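Materiales de construcción I
Tema 6. Patologías superficiales del hormigón visto

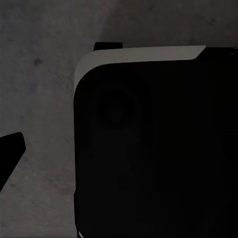 En el tema anterior quedó pendiente la diferencia entre defecto y lesión. Llamamos defecto a lo que ya estaba en la pieza al desencofrar: una coquera, una rebaba, un cambio de tono entre tongadas. La lesión aparece después, por el uso, el clima o la reacción de algún componente. En la práctica se confunden a menudo, y en un informe la confusión sale cara porque cambia el responsable.

6.1 Variaciones de color

El gris del hormigón depende sobre todo del cemento y de la relación agua/cemento. Con más agua la superficie aclara; con menos, oscurece. También influye el encofrado: una tabla nueva absorbe agua de forma desigual y deja manchas. Una variación de tono, por sí sola, no indica pérdida de resistencia. Antes de valorar el color hay que dejar secar el paramento.

6.2 Eflorescencias

Son depósitos blanquecinos de sales arrastradas por el agua hasta la superficie. Las de primera aparición suelen retirarse con cepillo seco. Si vuelven, hay una entrada de agua que localizar, y limpiar otra vez no sirve de nada. No se debe aplicar ácido sin una prueba previa en una zona poco visible.

6.3 Fisuras

Se anotan siempre la anchura, la longitud, la dirección y si la fisura está activa. Las de retracción plástica salen en las primeras horas, son cortas y poco profundas. Las de corrosión siguen la línea de la armadura y suelen traer mancha de óxido. Para saber si una fisura se mueve se coloca un testigo y se anota la fecha de colocación.

6.4 Caso práctico: nave Toprak

La nave tiene 849 metros cuadrados de solera y 2 juntas de dilatación, claramente insuficientes. El mapa de fisuras está en la ficha 6 del cuaderno. Para la entrega se pide:

- clasificar cada fisura según el apartado 6.3
- proponer la posición de las juntas que faltan
- redactar una página de conclusiones, sin fotografías

Lectura obligatoria: apuntes de Remedios Sebastian sobre juntas y retracción, capítulo 2. Están en reprografía.

Entrega: 19 de enero de 2026, en papel y con el número de grupo en la portada.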